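Ouali Staff Store – Pick and Place Cell, Workplace Checklist with Comments

Site: Ouali, ground floor kiosk
Equipment: Sturkilix arm with two-finger gripper
Completed by: Loubna Saber, Taritz
Date: 15 Mar 2018

1. Emergency stop reachable from both sides of the counter
Yes. Tested from both sides.

2. Reach of arm marked on floor
Partly. Tape is worn on the stockroom side. Replace before the next late shift.

3. Grip force set for soft goods
Yes. Force is on the low setting and locked. Staff can see it but not change it.

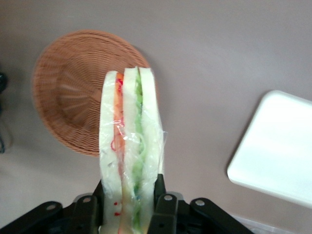
Comment on item 3: Counter staff used to hand over all chilled food themselves, and they still answer for its condition. Their main worry is crushed bread. Wrapped sandwiches are to be picked on edge, with a finger against each outer slice, and the film checked for tears after placing. Torn packs go to waste and are logged by the person on shift. Allow 60 seconds per entry. The log now takes up time that used to go to serving, and the shift plan should show it.

4. Cables clear of walking route
Yes.

5. Staff trained to clear a stopped pick
No. Only 2 of the 8 staff have done the Ciltine course. The others wait for a trained person, and on early shifts there may not be one. Action: train everyone by September.

6. Restocking done with arm in hold
Yes, but see comment.

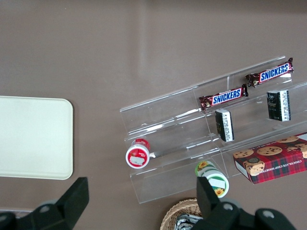

Comment on item 6: The hold button is at the far end of the counter. Two people told me they sometimes fill a gap without pressing it when there is a line. A second button is needed on the stockroom side – a sign will not fix this.

7. Duties rewritten after the change
Partly. The job sheet still lists handing over goods and leaves out restocking for the arm, the waste log and the end-of-day wipe of the fingers. Staff asked for these to be written in, with a pay grade review. Passed to the site manager.

8. Lifting and repeated movement
Acceptable. Less reaching across the counter than before, more bending to the lower stock shelves. Move heavy cartons to waist height.

9. Faults reported and closed
Yes. Cycle counter read 2,011 at the time of visit. One open fault, a slow return to the home position. Sturkilix service has been called.

Result: may stay in use. Items 2, 5, 6 and 7 remain open.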